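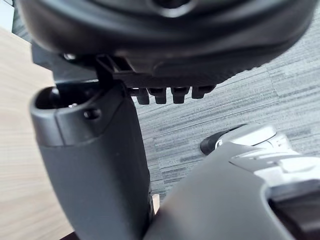

## Sorting out the cupboard under the counter

Every home has one cupboard where things go to be forgotten. At Carnadden it's the one under the long wooden worktop, and I've put it in order often enough to have a method. It takes an evening, or two if you stop to read old instruction booklets.

### 1. Open the door all the way

Obvious, but most of us keep house through a six-inch gap. Swing the door right back and see what it does. If it droops or catches, deal with that first, while you're still in a good mood.

On a concealed hinge, the screws on the arm move the door about. Give one a quarter turn, close the door, look at the gap, and write down which screw it was. If a screw spins without biting, take it out, pack the hole with a matchstick and a dab of wood glue, and leave it overnight. Use a hand screwdriver. Veneer forgives very little.

### 2. Take everything out

Put it on the floor. The worktop seems a kinder place, but things left there become ornaments. Wipe the shelf with a damp cloth, then a dry one, and do the back corners – yes, those.

### 3. Measure before you buy anything

My shelf is 487 mm deep. The handsome storage tubs I bought in October were 8 mm deeper, and they now live in the shed, holding other tubs. Measure to the inside of the closed door, and allow for the hinge, which sticks out further than you remember.

### 4. Box up the small stuff

Plain boxes with square sides waste the least room. Pick one colour and stay with it. Bigger boxes to one side, smaller ones where your hand lands first, and a finger's width between them so you can get one out without skinning a knuckle.

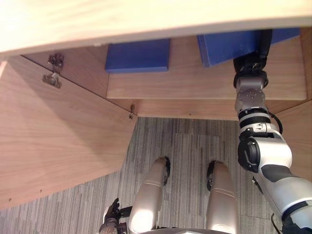
One reader objects that boxes only hide the mess, and that after a month she had no idea what was in any of hers. Fair enough. Label the front edge, in pencil on masking tape, and be specific: "fuses and string" is a label, "useful" is a confession.

### 5. Put back less than you took out

Heavy things go at the bottom, daily things at the front. Anything you couldn't name when you picked it up goes in a bag by the back door. Check the door still shuts before you put the screwdriver away.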